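Staff Resources > Professional Learning > Presentations > Speaker Notes
4 min read
14 shares | 6 comments

Returning Shared Materials: Routines in Early Learning Centres
Speaker notes, Agbayani Early Learning Network, 28/08/2024
Presenter: Leonora Marquez

Opening

Acknowledge hosts and thank Virgilio Ignacio for chairing. Remind attendees that the handout is on the registration table and that questions will be taken after the second section.

State the purpose of the session. The network revised its guidance on pack-away routines in July, following visits to 26 centres. The revision concerns how children and educators return shared materials at the end of a play period, and how much of that work should belong to the children.

Section one: what the visits recorded

Pack-away was the part of the day educators most often described as rushed. At several centres it began with a general call across the room, and a few children did most of the work while the others moved on to the mat. Educators then finished the job during the meal break.

The Lolside centre had taken a different approach. Its director, Imelda Quiambao, moved the start of pack-away forward by six minutes and assigned each small group one area for the whole week. Read her comment in full: "The children stopped asking me where things went. They asked each other."

Pause. Invite one or two responses from the floor.

Section two: language and timing

Educators are asked to give a single warning before the period ends, in the same words each day. A song is acceptable. Counting down from the far side of the room is discouraged.

Instructions should name the item and its place. "Blocks go in their tub" is preferred to "tidy up, please". Children with additional needs may require a visual prompt, and the inclusion support team can provide cards on request.

Refer to Danilo Catacutan's paper if asked about mixed-age groups. Do not attempt to summarise it in the time available.

Section three: furniture and storage

Storage should be open, at child height and limited in the number of places a child must choose between. Colour is a useful cue for children who do not yet read labels.

Slide 14.
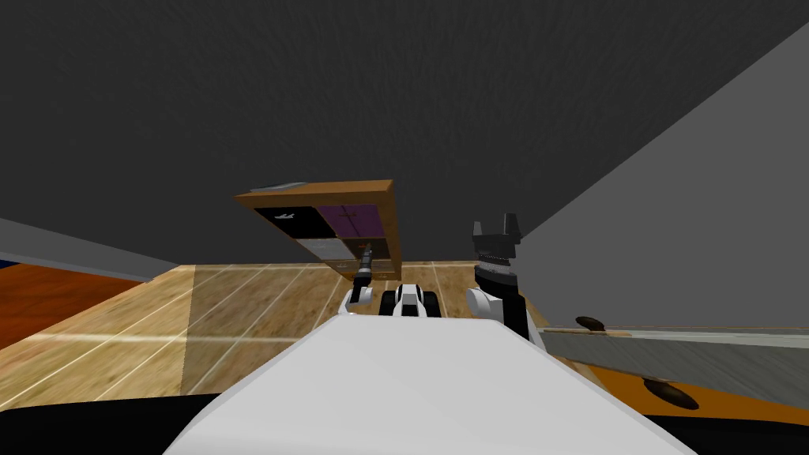
Cubby shelf with four storage bins: black and purple in the upper row, white and dark brown in the lower.

Centres may apply for a storage grant of up to $2000. Applications go to Rommel Belmonte and must include a floor plan. Existing furniture should be assessed before any new purchase is proposed, and shelving must be fixed in accordance with the centre's safety policy.

Close

Repeat the date for feedback on the draft guidance, as printed on the handout. Hand back to the chair.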